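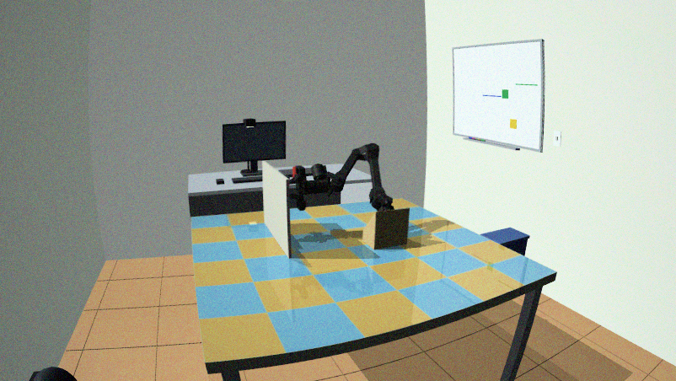

Teaching the arm to go around: a few minutes with Salamatu Ogbonna

Caught Salamatu Ogbonna between two sessions, coffee in one hand, headset pushed up on her head. She runs teleoperation at Nuvar, a small outfit in Widville that collects demonstrations for robot arms. Most of it in simulation now. I had a list of questions and got through maybe half.

First one was the obvious one. Why a wall on the table?

"Because without it everybody drives straight," she said. "You get demos that all look the same. Put a panel up next to the arm and a box in the middle and people have to think about the elbow. They forget the elbow. They watch the gripper and the elbow goes into something."

The task set is called Parisi. Reach, come down near the box, stay off the panel. The operator moves a hand controller and the simulated arm follows. No keyboard, no sliders. She tried sliders in September and hated them.

"You could do it. It took forever and it looked like a crane. The policy learned to be a crane."

Simulated doesn't mean easy, she says. Depth is the trouble. On a real table you lean over and look. On a screen you have the shadows and the floor pattern, and that's why she likes the checkered top, blue and yellow, kind of ugly. "I can tell an operator, you're one square too far back. They get it right away. On a plain gray top they'd hover."

How many demonstrations does it take? She wants 3000 for Parisi. They are at 125 that she'd keep. Kept is the important word, her colleague Olanrewaju Bassey goes through all of them and throws out anything where the operator stops to think.

"A pause is poison," Bassey said from the next desk, not looking up. "The arm learns the pause. Then it just sits there over the box and you think it crashed."

They argue about this. Ogbonna would keep some of the slow ones, and the ones with a mistake and a recovery. "If you only show it clean runs it has no idea what to do when it's off by a bit. I want the ugly save in there." Bassey wants them tagged separatly. So far he is winning.

New operators get 2 days of practice before anything is recorded. Rutilio Camacho, the newest, had come from guiding real arms by hand, grabbing the wrist and walking it through. He misses the weight of it. "You feel when a joint doesn't want to go. In here nothing pushes back," he told me. He drives with his shoulder up by his ear, Ogbonna keeps telling him to drop it.

Will it move to a real arm? She thinks so, didn't want to give a date. The the friction is wrong in the sim and she knows it. Next up is moving the panel around between runs, then a taller box.

Headset back down. Session starting.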